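Home Task Recorders (part-time, paid) - Cerkgate
2 min read
Posted in March by Amrit Fraser

Cerkgate runs the returns floor at the Osen warehouse. Over the past year, sorting and repacking there has moved to robot arms, and the jobs on the floor have changed with it. Fewer people lift and sort. More people now teach the machines, check their work and step in when they stop. We are hiring 11 recorders for the teaching side.

Recorders work from home. You do small everyday jobs with your hands while a head camera films them from your point of view. Closing a laptop, picking up a pen, putting a notebook away. The recordings go to the Skalter team, who use them to train the arms.

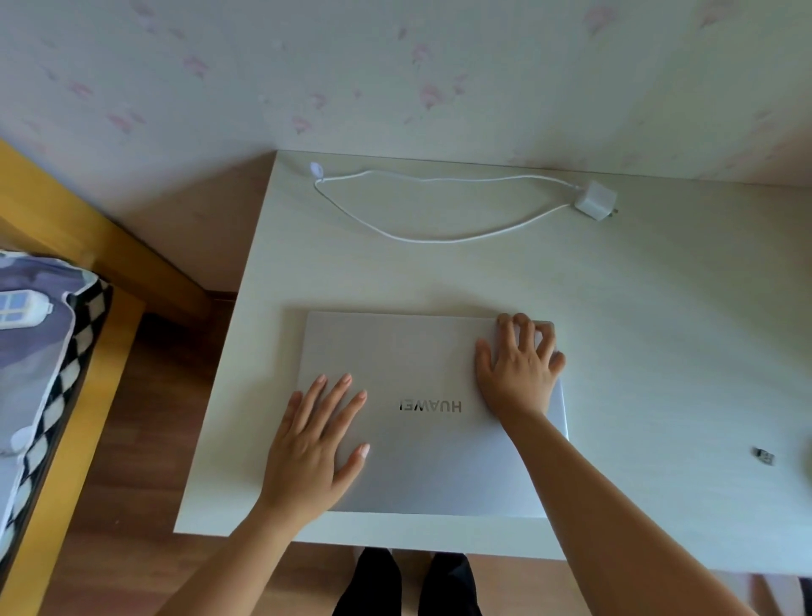 Photo: Cerkgate / Skalter recording team

What you will do
Record two sessions a week from a task list we send you. Keep both hands in view and work at your normal speed. Add a short note after each session saying what you handled and anything you dropped or had to redo. Every other Saturday there is a review call at 10 a.m., paid at the same rate.

What we ask for
Steady use of both hands, a room with decent daylight or a good lamp, and an internet connection that can handle large uploads. You don't need a technical background. Current and former floor staff at Osen get first pick of the places, and 7 are held for them until the list closes. Staff who take one keep their grade and seniority. Their shifts are shortened to make room for the sessions, with no cut in total pay.

Ordinary furniture and ordinary belongings are fine. Please put away mail, bank cards and family photos before you start - reviewers see everything the camera sees.
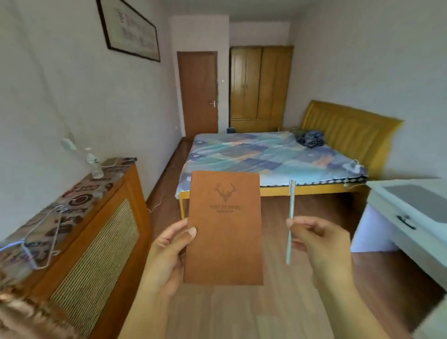 Will the robots replace the people still on the returns floor?
Sorting jobs will keep shrinking as people leave or move over. Damaged goods, customer complaints and line checks stay with staff, and the current agreement rules out layoffs tied to the arms while it is in force.

How to apply
Send a few lines about yourself and the hours you can work to Réjean Penner in the Thoroddsen building, or leave them at the Osen front desk in an envelope marked "Recorders." Floor staff should add their badge number and current shift. There is a short trial session at home, also paid.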